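House rules for recording sessions, April version

I rewrote our session rules this month. The old sheet had grown to four pages and people had stopped reading it. The new one fits on one side of paper and hangs by the door. Most of it is dull, and a few people at other labs asked for it, so I'm putting the main points up.

The first rule is about who may stop a run. Anyone in the room can, for any reason, and they don't owe an explanation until afterward. Before, only the operator could call it. Miroslava Dovhaniuk pointed out in our Wednesday meeting that the operator is usually the person with the worst view of the floor behind the robot. We changed it that day.

The second is about task wording. Each task gets one sentence, written before the run and not touched after. "Put the potted plant in the basket" is fine. "Tidy the shelf" is not, and I say that as the person who wrote "Tidy the shelf" on 15 runs last winter. When we went back through 278 recordings, the vague ones took longest to label, and two of us labeled them differently.
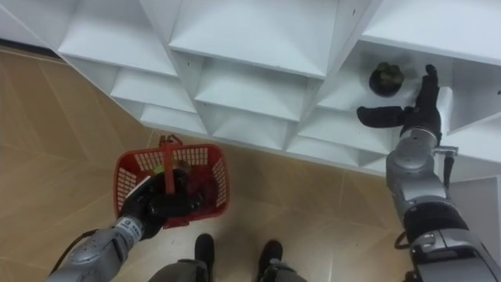 Third, one hand holds and the other hand picks. If the basket has to change hands, that is its own step and goes in the sentence. Operators like to improvise here, and I understand why, but a swap in the middle of a reach makes the run hard to compare with the others.

Fourth, hands go into a shelf slowly and with the fingers open. Our limit inside any compartment is 200 millimeters per second. Out on open floor it can be higher. The number came from watching hands clip the panel edges, and I would happily lower it if someone shows me a reason. If a hand touches the shelf hard enough to move it, the run is marked as a contact run and kept. We used to delete those. Please don't delete those.

Fifth, cables. Look at both arms before every run, all the way down to the lower joints. A loop is fine if it stays clear of the joint through the full reach. Check the reach with the arm raised, too.

Khrystyna-Mariia Fedoruk is still arguing for a sixth rule on breaks, with a fixed limit on how long one operator can drive. I agree with her in principle – we just haven't settled on the length. For now it says "stop when you're tired," and I know that's weak.

The sheet gets looked at again after run 388. Send me your comments before then, in writing if you can.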